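Home | Exhibits | For Schools | For Families | Plan a Visit | Contact

Neltby Children's Museum uses cookies to remember your settings. Accept | Manage choices

Reading a Wooden Tabletop
For visitors ages 8 to 11

A wooden table was once part of a living tree. The tree was cut into boards, the boards were dried and made smooth, and the top was put together from them. Even after all that work, the wood keeps a record of how the tree grew. The lines on its surface are called the grain.

Our Wood Room has 838 samples that children may touch. The tables are there to be studied too, and the pale ones are the best place to begin.

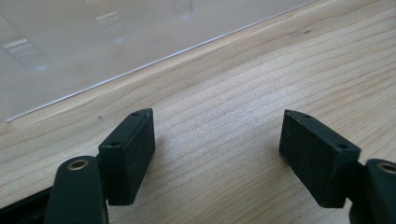
Each spring, a tree starts to grow quickly. The new wood it makes is light in color and fairly soft. Later in the summer, growth slows down, and the wood made then is darker and harder. One light band and one dark band together make up one year of growth, called an annual ring.

Why are they called rings when a tabletop shows lines? Think of a tree trunk as many long tubes, one inside another. If you cut straight across the trunk, you see circles. If you cut along its length, as a sawmill does to make boards, you see stripes. Where the saw passes through the rings at a slant, the stripes spread out and bend.

On pale wood the bands can be easy to follow. Look for cream next to tan, in long, wavy lines. Small dark specks may appear as well. A speck can be part of the wood, or it can be a mark made later.

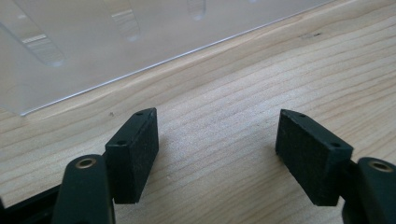
Try It Yourself

Ask an adult before you begin. You will need a sheet of thin paper, a soft crayon, and a piece of bare wood.

1. Lay the paper on the wood and hold it still.
2. Rub the side of the crayon gently over the paper, along the grain.
3. Turn the paper and rub across the grain on a fresh spot.
4. Compare the 2 rubbings. Which one shows the lines more clearly?

Very smooth wood may leave only a faint pattern. Older boards often work better, as the soft bands wear down faster than the hard ones.

Words to Know

Grain: the pattern and direction of the fibers in wood.
Annual ring: the wood a tree adds in one year.
Sawmill: a place where logs are cut into boards.

Text by Hanne Grímsdóttir, Education Department. Last reviewed 11th February.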